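Test Operator, Gripper and Wrist Camera Comparison (fixed term)

Caswood -- Handling Lab
Reports to: Jolanta Pietrzak, test lead
Hours: full time, day shift
Closing date for applications: 7th June

Caswood is hiring a test operator to run side-by-side trials of robot grippers and the cameras that go with them. The work is done on site, standing or seated at a bench, with one arm per operator. The contract runs until the end of September and may be extended if the second round of trials goes ahead.

What the project is

We handle goods for customers who pack mixed boxes: soft items, bagged items, things with uneven shapes and things that mark easily. Our current cells use a two-finger gripper called the Ora. It has done well on cartons and bottles and less well on anything that gives when you squeeze it. Over the summer we are comparing it with two other grippers, the Cotis and the Hamada, on the same arm, with the same controller and the same set of objects.

We are also comparing wrist cameras. Each gripper will be run with 3 camera and lens combinations, which makes 9 setups in all. Every setup gets the same list of tasks. Yasuo Sakamoto, who looks after the controllers, will do the mounting and calibration. The operator does the runs, keeps the records and tells Yasuo when something has drifted.

What you will do

Most of the day is spent driving the arm by hand controller through short pick and place tasks. You reset the objects between runs, start and stop the recording, and fill in a short form after each attempt. The form asks whether the object was picked, whether it slipped, whether it was marked or crushed, and whether you could see what you were doing on the wrist view alone.

That last question matters more than applicants tend to expect. For part of each session the overhead monitor is switched off and you work only from the wrist camera. We want to know which setups leave the operator guessing.

You will also:

Change fingertips and pads between setups, using the torque driver and the printed sheet.

Clean lenses and pads at the start of each session and log that you have done it.

Weigh and inspect the soft objects and pull any that are worn or torn.

Sort recordings at the end of the day and flag the ones with dropped video or a stuck controller.

Join a short review with Jolanta and Yasuo once a week, where you will be asked for your opinion of each setup. Please have one.

You will not be asked to write code. You will use a spreadsheet, a simple recording program and a shared folder, and we will show you all of them.

What we are looking for

Steady hands and patience with repeated work. Some setups will be annoying to use, and you need to give them the same effort as the ones you like.

Good written notes. "Slipped" is less use to us than "slipped off the left pad while lifting, grip was low on the object." We read every note.

Normal or corrected-to-normal vision, including color vision, because part of the job is judging the camera picture. If you are unsure about this, ask us before you rule yourself out.

Ability to lift 16 kg. The arm bases are moved on a cart, but the object crates have to be carried from the shelf to the bench.

Experience is helpful but not required. People who have worked in packing, sewing, lab work, equipment repair or kitchen work have all done well at this job. If you have used a robot arm before, tell us which one and what for, in a sentence or two.

Training

The first 5 working days are paid training. You will start with foam blocks and move up to the soft and irregular objects once your times have settled. Nothing you record in training goes into the comparison. You will also be shown the emergency stop, the speed limits and the rules for reaching into the work area. These rules apply to everyone, including visitors and managers.

Pay and conditions

Pay is hourly, at the lab's technician rate, and will be confirmed in writing before interview. Overtime is rare and never required. Breaks are built into the schedule -- we do not run anyone on wrist view for more than an hour at a time, and you can stop sooner if your eyes are tired. Paid time off builds up from the first day. There is free parking behind the building and a bus stop across the road. The lab is on the ground floor, with step-free access. Bench height can be adjusted.

How to apply

Send a resume and a short letter to Jolanta Pietrzak at the Caswood office, with "test operator" in the subject line. In the letter, describe a time you had to do the same task over and over and keep the quality up. One page is enough. We do not need references at this stage.

Applicants we want to meet will be invited for a half-day visit. It includes a talk with Jolanta, a walk around the lab and a practical session on one of the arms. Yasuo runs the practical and will explain the controls first. The session is not timed, and dropping things does not count against you. We are looking at how you recover and what you write down afterward. Travel costs for the visit are repaid if you bring receipts.

We reply to every application, including the ones we turn down. If you need anything changed for the visit, say so in your letter or call the office and ask for Jolanta.

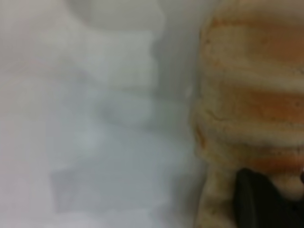

Wrist view is the part of the practical that applicants ask about most, so it is worth knowing what you will be judging. At close range the picture can be soft all over, and you have to decide where the pad is from very little. With the black finger low in the right corner and a cream object with orange bands beside it, the color is easy to follow but the outline is blurred, and it is hard to say whether the finger is pressing on the object or only sitting in front of it. On the form, a view like that should be marked as unclear, with a note on what you could make out, such as the bands or the rough surface. Do not guess at contact to fill in the box. If you have questions about the form before your visit, send them to Yasuo Sakamoto through the office and he will answer by email.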